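Home | About | Archive | Contact

Folding, slowly

Print this page | E-mail this to a friend

I have been doing the clothes tasks since July, and a few people have asked what the work consists of. The short answer is that I fold things with a pair of hand-held grippers, one in each hand, and the recordings go off to be used for training a robot arm. I don't touch the clothes with my fingers once a take has started. Everything goes through the jaws.

The project is called Vanduvow. I came to it through Bhupendra Kanaujia, who I used to work with at Bhatt and who now looks after the task lists. Before this I had only done remote control work, sitting at a desk and driving an arm in another room with a pair of handles. That was for drawers and jars. It was tiring in a different way. There was a small delay on everything, and you learned to stop moving a moment before you wanted the arm to stop.

With the hand-held tools there is no delay at all, and for the first few days I went much too fast. A take needs to be something an arm could copy. If I flick a sleeve over with my wrist, as I would at home, the cloth lands well enough but the movement is no use to anyone. Bhupendra sent back most of my first batch with the same note on each: "slower, and let go properly". He wanted the jaws fully open before I moved away from the cloth. I had been sliding them out half closed and dragging a corner with me every time.

We do up to 160 takes a day between two of us. The other person is Wojciech Stępień, who is left-handed and starts every garment from the side I finish on. We were told not to iron out that difference, so we haven't.

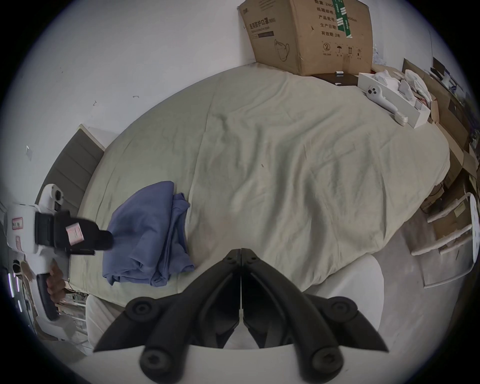
Most of the trouble in folding comes from thickness. One layer of cotton is easy to pinch if you come in low and close the jaws gently. After the second fold you have several layers, and the jaws will quite happily take the top two and leave the rest behind. Working on a bed makes this worse, as the surface gives when you press on it. A duvet with folds of its own, like the khaki one under the blue garment, also gives the jaws something else to catch, and I have picked up bedding along with a hem more often than I would like. The way round it is to push the cloth a little first so that the edge lifts, then go in under the lifted part. It adds a couple of seconds. I was told to leave those seconds in.

We also keep some of the failures. If I drop a corner, I pick it up again in the same take and carry on, and the recording is marked so that whoever uses it knows there was a slip in there. I didn't like this to begin with. I kept wanting to start over and hand in a clean one. Bhupendra's view is that the arm is going to drop corners too, and it needs to have seen what comes next.

The tools weigh very little when you pick them up – less so after 18 garments in a row. I get it in the forearm, from the grip, and Wojciech gets it in the shoulder. We swap over to resetting the clothes every 8 takes, which means crumpling them up again and throwing them down in a new place. Crumpling is harder to do well than you'd think. I tend to make the same heap each time without meaning to.

Towels are next, then bedding if the towels go all right. I have asked for a go at socks and been told to wait.

Posted at 9.40 pm

Previous post | Next post | Back to top

Recent posts
Driving an arm from the next room
Why I left Bhatt
The long walk round Clarnley
Getting the old Culex heater going again
Jars, lids and patience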